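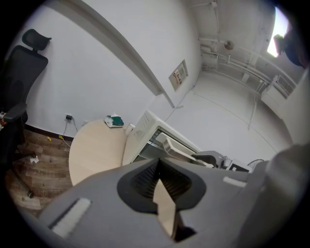
Where should the printer go in a small office? Put it within reach of an outlet and leave enough clear space in front for the paper tray to come all the way out.

4 min read

Okay, so this is handout two for Small Office Setup, and it covers the stuff I rushed through at the end last time (sorry!). Bring it to the February session, because Teresa Rafferty is taking that one and she'll assume you've read it.

I like a round table in a tight room. You can squeeze past it, there are no corners to catch your hip, and two people can sit at it without anybody being at the head. The trouble is that equipment is mostly square, so you lose the bits around the rim. Tissues and a cup will live there quite happily. A printer needs the middle – measure its feet before you commit.

Next, chairs. A mesh chair with a headrest takes up more room than you'd think once somebody leans back in it, and the casters want to roll freely. Push it back as far as it goes, sit in it, swivel, and mark where your knees end up.
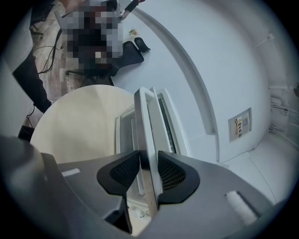
Then do the same with the second person in the room, because that's when you find out the walkway is too narrow. Angeliki Kourkoulas did this for her plan of the Hetia office and ended up moving the table twice before she was happy with it.

Cables go last. Keep them off the part of the floor where chairs roll, and tie up the slack – I use the soft wraps, they come undone easily when you change your mind (and you will).

For next time: draw your own room on squared paper, with the outlets marked, and write the chair clearance next to each seat. Room 454, same time as before.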